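Robot Manipulation Lab, Section B
Notes for Unit 4: Putting things into other things
Monday, March 5, 2018

Hi all. I typed these up from my own scribbles after lecture, so forgive the order. If you were at the Dellent field day and missed class, read this before you touch the assignment, then come to office hours with whatever still looks like nonsense (some of it will, I promise).

Last week we picked things up. Picking is forgiving. You can be a bit off to one side, the fingers close, the object slides into the middle and you look like a genius. Going into a narrow opening is a different animal, and that's why I set the ball task in the simulator before we go anywhere near the real arm. The tube is barely wider than the ball. If your wrist is tilted a few degrees, the ball rides up on the rim and the tube goes over, and then your script happily lets go over bare table.

The way I'd like you to write it is in stages, each one its own function. Move above the ball, come down, close, lift straight up. Travel to a point well above the tube. Stop there! Read the tube pose again, because it may have shifted when you dropped the previous ball in. Then lower slowly until the bottom of the ball is at the opening, and only then open the fingers. Please don't combine the travel and the lowering into one long diagonal move. I know it saves time. Half of Friday's runs ended with a tube on the floor that way.

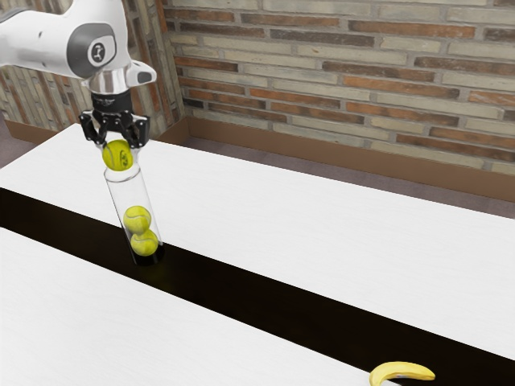

Fig. 4.1. Third ball at the mouth of the tube, fingers still closed. Simulator view.

Notice how the tube leans a little in the figure. If you hard-coded it as perfectly vertical you'll have trouble right at this point, so use the tube's own axis from the pose message - the z column of the rotation matrix, same as in the Unit 2 notes - and line up your approach with that. The other thing to watch is the gap between the two tables. The tube is standing right by it, and the collision checker treats the dark strip as free space, so it'll plan a path down there if you let it. Add a box obstacle over the gap. I put a starter one in the Komer folder, and you can make it taller if your arm is still dipping.

The banana is just a distractor. Your detector should leave it alone. A couple of you asked if color filtering is enough, and well, try it and see how you feel about yellow afterward. Shape helps.

A word on release. Open the fingers slowly, wait, then go straight up. If you back out sideways the fingertip can catch the rim. I use a pause of 300 milliseconds, and some 400 simulation steps for the whole retreat, but those are my settings on my laptop and you should tune your own.

For the assignment, hand in your script, a log from a full run with all 3 balls, and a paragraph on one failure you had and what you changed. I care more about the paragraph than the log. Work in pairs if you like (one submission, both names). We'll move to the real arm once everybody has a clean run in simulation, and the good ones go into the July open house demo.

Recent handouts
Unit 3: Grasp poses and why yours slipped
Unit 2: Frames, rotations, and the Rüegg worksheet
Setting up the Komer simulator at home
Grustemard trip: what to bring
Open house demo sign-up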